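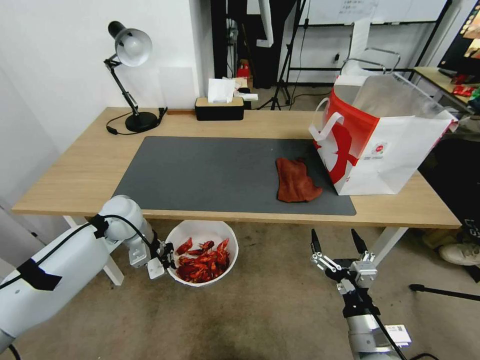
Mirsad Radulović wrote in under my last column to say that a gun amnesty only ever collects the guns that were never going to hurt anyone, so what on earth is the point of making Piddale's permanent?

I loved getting that comment, because it's the strongest thing anyone has said against the idea and it deserves a decent answer. I've been banging on about this for months (ask my family) and I'm more excited about it now than when I started.

Some background for anyone who has come in halfway. Piddale has 3000 people, a police station that's staffed on weekdays, a good bakery and a great many sheds. Last May the station joined with Restberg, up the highway, to run a firearms amnesty. You could bring in anything unregistered, along with ammunition or parts, and you didn't have to give your name. You could surrender it for destruction or, if you had a licence, start the paperwork to register it. It went for a few weeks and then it stopped. The district is now deciding whether to open it again and leave it open, and submissions close on Wed 24 April. I think it should be open every day of the year, and I think we should shout about it.

Back to the comment. Yes, most of what comes over the counter is Grandad's old rabbit rifle. I've got no argument with that. But think about where Grandad's rifle has been living! It's been behind the hot water system or up in the rafters wrapped in a feed bag, with no lock on anything and a box of cartridges in the next drawer along. A gun like that is harmless right up until the house gets broken into, or a teenager has the worst week of his life, or a marriage goes bad. The rifle doesn't need a criminal owner at the start of the story. It only needs to be easy to find.

I've read the police column in our paper most weeks for years, and the line that jumps out at me is "stolen from an outbuilding". Tools, fuel, a quad bike, and every so often a firearm the owner is very slow to mention, for reasons you can guess. Once it's gone down the highway in the back of a ute, good luck to all of us. Every one handed in is one that can't take that trip.

What I like most about a permanent amnesty is how well it fits the way people live. A short one asks you to find the gun, work out what it is, get over your embarrassment and drive into town, all inside a few weeks in autumn when half the district is sowing. But people don't find guns on a timetable. They find them when Mum goes into care, or when they finally clear out the farm at Zulard before the sale. My own family turned up a shotgun eleven days after the last amnesty closed, and we stood in the machinery shed wondering whether ringing the police would get us thanked or charged. (Thanked, as it happened, but only after a very long phone call!)

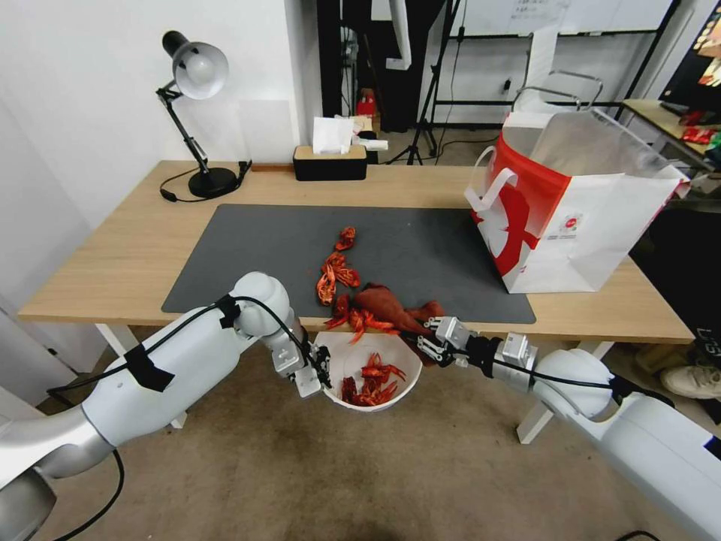 Sure, but if the door's always open then there's no rush, and without a deadline people will just put it off forever, was how another reader put it, and I do take the point. I'm a champion putter-offer. I've had a tax return go feral on me.

So have both! Leave the amnesty open all year and then make a fuss of it every May, with ads on the radio, posters at the saleyards and a stall at the field days. The deadline crowd get their nudge, and the people who find something in November don't have to hide it again until autumn. I can't see what we'd lose.

The other change I'd love to see is where you can hand things in. Our licensed dealer on Liu Street already handles firearms all day and keeps hours that suit people with jobs. Plenty of folk who'd never walk up the steps of a police station with a long bag under one arm would happily drop in there. For those further out, Restberg is up to 50 kilometres away on a road full of roos, so let an officer come and collect. A phone call, a day arranged, a cup of tea, done.

It will cost something. There's the secure storage, the transport and the destruction, and a few hours of somebody's week at a desk filling in forms. I'd still put it ahead of the 8 new cameras proposed for the main street, which will give us lovely clear pictures of people buying pies. If the money's tight, start with the dealer and the phone line and add the rest later.

I'll admit there are licensed shooters in the district who hear "amnesty" and brace for the next thing to be taken off them. I've been a member of a rifle club myself, and I understand it. But an open amnesty doesn't touch a single registered gun in a proper safe. It's good for those owners, if anything, as they're the ones who cop the blame each time an unregistered one turns up somewhere it shouldn't.

Submissions can be as short as you like. Mine was under 100 words and I wrote it at the kitchen table. The forms are at the library and at the station counter, and you can leave yours at either.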